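I moved desks in June, and I've been thinking ever since about eating lunch at them, and why I've come around to believing we should all quit.

I know, I know. Everyone has heard this one from a poster in the elevator. The posters get it wrong, though! They go on about crumbs and posture and digestion, and no grown adult has ever put down a sandwich over posture. My complaint is that when you eat at your desk you stop being a person other people can talk to. You have headphones on, you have a fork in one hand, and you're scrolling through something you won't remember by two o'clock.

At my last job, at Hanmont, we had a lunch table. It was ugly and it wobbled and it sat right by the copier, and I learned more about the company there than I did in nine months of meetings. Danilo Dumlao from billing once explained the whole invoice system to me over a bowl of soup (I'd been too embarrassed to ask for a year). Orathai Kamolrat talked me out of a truly terrible apartment. None of that was on anybody's calendar.

Then we got busy, and people started drifting back to their chairs with their plates, and by the end it was me and a microwave.

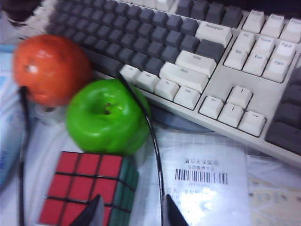
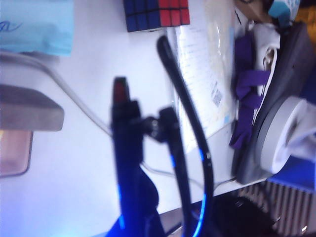
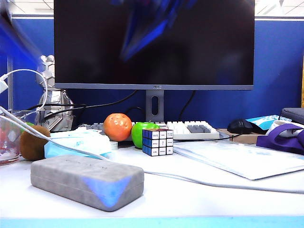 Fruit and a keyboard, the modern office spread.

The usual argument against me is time. If I eat while I work, I get to leave earlier, and I've got a kid to pick up. Fair enough, and I'm not going to wag my finger at anyone racing a daycare door. But I kept track of myself for a couple of weeks, and on the days I ate at my desk I left at exactly the same time as always. I answered a few emails with one hand, slowly, and then had to fix the typos.

The other argument is that some people like being alone at noon, and I have a lot more sympathy for that one. Zorica Kolev, who shares my row now, spends her mornings on the phone with customers and would rather chew glass than make small talk at 12:30. Great! Go sit on a bench. Take a walk around the block with your earbuds in. Being alone somewhere else is still a break, and being alone in front of the same screen feels to me like more of the same morning.

What bugs me most is how companies handle it. They'll spend plenty on a fancy coffee machine and then put 23 people on a floor with one tiny round table and two stools. Of course we eat at our desks, where else would we go? Give us a long table and a window and leave us alone for forty minutes.

For now, Zorica and I have a deal. Wednesday we go out, rain or not, to the noodle counter across the street, and she's allowed to not say a word until the food comes.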